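Folding Perception Software: Progress Report for September
Grant holder: Plasov. Project: Dolturel
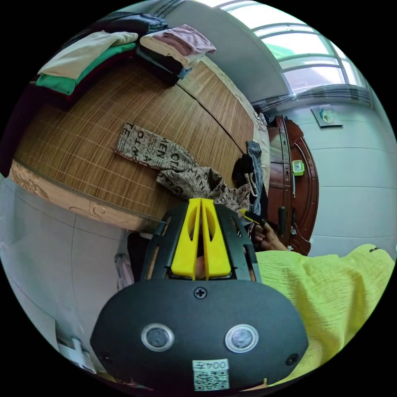
Prepared by Ronja Öberg, software lead
Reviewed by Toivo Sjöberg

1. Summary

Work this period went into the segmentation and grasp planning modules. The first version of the cloth segmenter is running on the handheld recordings, and the planner now accepts its output directly. Calibration took longer than planned and moved one milestone into the next period.

2. Data handling

The import tool was rewritten. It reads a full recording session, checks timestamps between the wide-angle video and the finger width signal, and rejects sessions where the two drift apart by more than 50 milliseconds. We have processed 328 sessions from homes in Srithong. Of these, 14 were rejected for drift and have been set aside.

Each gripper has its own calibration file, matched by the unit number on the housing label. Early in the period the tool read only the digits and ignored the left/right character, so a left unit could load the file for the right one. This is fixed. The affected sessions were reprocessed.

3. Perception

We labeled 4,000 frames for cloth outlines. Bedrooms are the hardest setting for the segmenter. Folded stacks at the far end of a bed are small and bent by the lens, and dark clothes lying on other dark clothes tend to come out as one item. Printed fabric causes the opposite problem: a crumpled piece with lettering on it is often split into several pieces along the print. Woven mats gave false edges along the slats until we added mat surfaces to the training set.

Thin cables lying on a bed are still sometimes marked as a fabric edge. We have added a separate cable class but don't have enough labels yet to say whether it helps.

The segmenter runs on the original fisheye image. We tried flattening the image first and lost too much detail near the rim, so that branch is closed.

4. Planning

The planner proposes a grasp point and approach direction for the top item in a pile. It runs in the Fastden simulator with recorded scenes as input. It has not been run on an arm. The main open problem is choosing a layer when only a folded edge is visible.

5. Delays and changes

The closed-loop test on hardware moves to the next period. No change to the budget is requested.

6. Next period

Finish the cable labels and retrain.
Freeze the interface between segmenter and planner.
Run the hardware test with single garments first, then piles.
Deliver the import tool with its documentation.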